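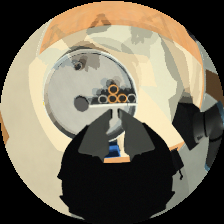 Vilela Children's Museum, Learning Team

Why Do Tables Wobble?

You sit down to draw. You lean on one side of the table and it dips. You lean on the other side and it dips back. Your pencil rolls away.

A wobbly table is annoying, but it is also a small puzzle about shapes. To solve it, start with a stool.

Three legs

A stool with three legs never rocks. You can put it on grass, on gravel, or on an old stone floor. It may lean to one side, but all three feet will touch the ground.

Try this with your hand. Hold three fingertips against the bottom of a book. The book rests on all three, even if one finger is lower than the others. The book just tilts.

Any three points that are not in one straight line can have a flat surface laid across them. People who study shapes call a flat surface like this a plane. Farmers knew about it in their own way. Milking stools often had three legs, and so did many cooking pots that stood on uneven ground by a fire. Cameras are put on tripods, and "tri" means three.

Four legs

Now add a fourth fingertip under the book. If it is a little too low, it does not touch. If it is a little too high, one of the other fingers loses contact. The fourth point has to be in exactly the right place.

A table has the same problem. Three of its feet will always find the floor. The fourth foot might be left hanging in the air, and the gap can be very small. A gap as thin as a coin is enough to spill a full cup. When you lean over that foot, the table tips onto it, and the foot on the opposite corner comes up. That is the rocking you feel. 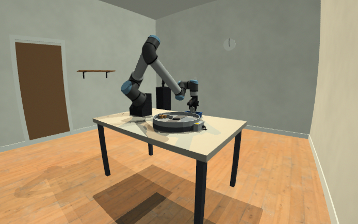

Computer image: Skuvari

There are two main causes. Sometimes the table is to blame. One leg may be a tiny bit shorter, or a screw may have worked loose. Sometimes the floor is to blame. Floors look flat, but many have dips and bumps. Wooden boards can swell when the air is damp and shrink when it is dry.

So why not use three legs?

Three legs do not rock, but a table with three legs is easier to tip over. Think about the shape you would get if you stretched a string around the feet. With three feet it is a triangle. With four feet it is a square or a rectangle.

If you press down inside the string shape, the table stays up. If you press hard enough outside it, the table can fall. A rectangle reaches out to all four corners of the tabletop. A triangle leaves some corners with nothing under them. For a long table, say 48 inches from end to end, four legs are a better choice.

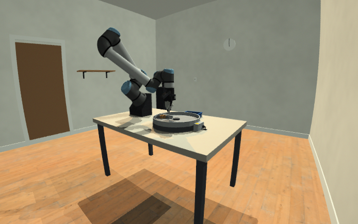
A table with four straight legs and a round tray on top.

How to fix a wobble

First, find out what is wrong. Ask an adult to help you move the table to another spot. If the wobble goes away, the floor was the problem. If the same leg is always in the air, check the table.

Try turning it. If the four legs are the same length and the feet form a square, slowly turning the table on the spot will often help. On a floor with gentle bumps, there is usually a place within a quarter turn where all four feet touch. Sometimes a small turn of 15 degrees is enough.

You can also fold a piece of cardboard and slide it under the short leg. Start with 2 layers and add more if you need them.

Some tables have feet that screw in and out. Turn the foot until it just reaches the floor, then stop. If you go too far, a different leg will lift.

Words to know

Plane: a flat surface that goes on in every direction.
Stable: steady and not likely to fall.
Tripod: a stand with three legs.

Text by Ans Mulder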